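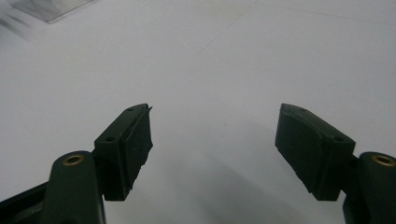 Beketti Hand Gripper, Classroom Set

Made for school robotics clubs and first-year project courses. Students hold it, open and close it, and record how they pick things up, then use those recordings to teach an arm the same job.

We built the first Beketti for Widad Nimri's after-school club, and her students have had a say in every change. They wanted pads they could swap between rounds with one small screwdriver, so that's how it works now! They also asked for spare hardware in the box (small screws love to roll under cabinets), and we were happy to add it.

What's in the set
Gripper, assembled
6 spare rubber pads
Bag of 200 screws
Printed build guide by Itsuki Tamura, with a chapter on planning a pick-and-place task

Fingers
Dark green, with brass inserts and black rubber pads on the inner faces. The pads are the part that wears, and a busy team will go through a pair before the November meet. Frayed edges are fine for practice — put on a fresh pair for scoring runs. 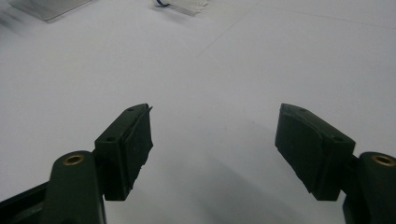 Fingers open over a white tabletop, black rubber pads facing each other.

Using it in class
Start on a plain, light table with one object. Ngan-ling Poon runs her first lesson with nothing but foam cubes, and by the end of the hour her groups are arguing happily about approach angles. Move up to cups and markers once everyone has had a turn.

Works with the Muliteck arm kit. Adapter sold separately, part 684.
Replacement pads: part 638.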